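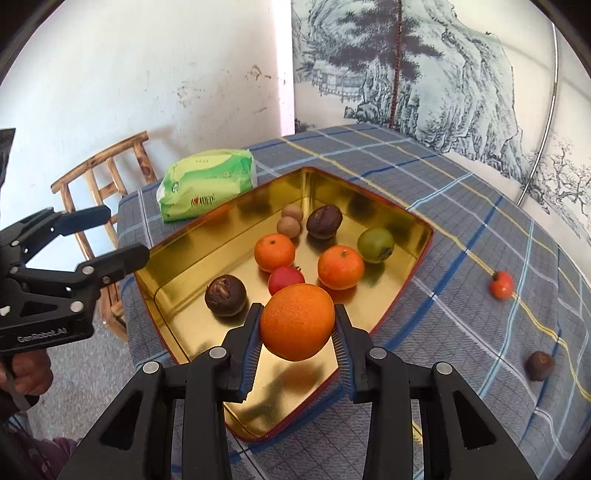
Polishchuk replied: Same fault on our install, so it isn't your printer. Labels print fine up to the first page break, then every line after it drops by one row and the last label on the sheet loses its bottom edge. Restarting the Fotaven print service clears it until the next long job.

Original report, opened 3/4/24
Product: Fotaven label module, used with Leltico stock list
Site: Masa, packing office
Priority: normal

Fruit and dry goods labels are printed from the stock list in one batch. Any batch of more than 90 labels comes out shifted. Smaller batches are correct. Paper size, tray and driver settings have been checked against the setup guide and match.

Steps tried so far:
Cleared the queue and reprinted. No change.
Set scaling to none. No change.
Exported the batch as a file and printed that from another computer. Shift still present, so the fault is in the file before it reaches the printer.
Split a job of 200 into smaller batches. All correct.
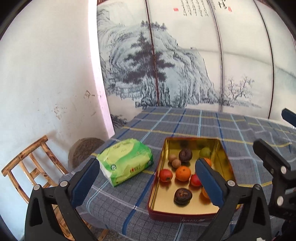
Page 3 of 5

Update: the exported file shows an empty row written after the first page break. The row has no item code and does not appear in the stock list on screen. Mixed boxes are affected in the same way as single items, so item type can be ruled out.

Workaround: in Batch options, untick "Keep groups together" and save before printing. The empty row is no longer written. Labels for one group may then run over two sheets.

The setting goes back to ticked when the user logs out. A saved profile does not hold it either. Passed to development with both export files attached. A fix is planned for the May release.

Status: open, workaround available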